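Progress report: Play Kitchen Lending Sets
Prepared by Vasiliki Athanasiadis for the Goltwood Fund
April 23, 2021

The grant was made in February to put together sets of toy food for lending to preschools and family day cares in Jolville and Stendach. This report covers the work up to now.

Purchasing

We have spent nearly $600 of the $800 awarded. Most of it went on toy food and clear plastic containers. The rest is held for replacement pieces and for printing. We bought from Mavromatis, a local toy shop, which gave us a small discount and let us return two sets with poor seams.

Sorting and packing

The plan was for 32 sets in all. So far 8 are fully packed and ready to lend. Sorting has been slower than we expected. The pieces arrived mixed together in bulk bags, and each one has to be checked for cracks and sharp edges before it goes into a set.

Manolis Nikolaidis tried several ways of packing the burger sets. Bags were cheap but hard for children to put things back into. We settled on clear containers so that staff can see what is inside without opening them. Round slices go in standing on edge, which takes up less room than stacking them flat. 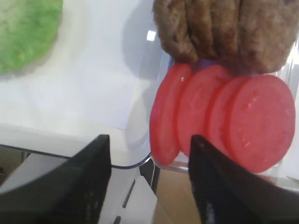

The tomato slices and the patties are the pieces we expect to lose most often, going by what day care staff told us. We will keep a small stock of both. Lettuce is less of a worry, as we were sent extra.

Two things are still open. The contents cards need to be redrawn with larger pictures for children who do not read yet, and the first version of the labels peeled off when washed. We have asked for samples of a stronger label and will choose one before any more sets go out.

Next steps

The packed sets will go to Stendach first, where three day cares have signed up. Packing of the remaining sets will continue in the meantime. We are not asking for more money or a change to the end date. Receipts are attached to the budget sheet.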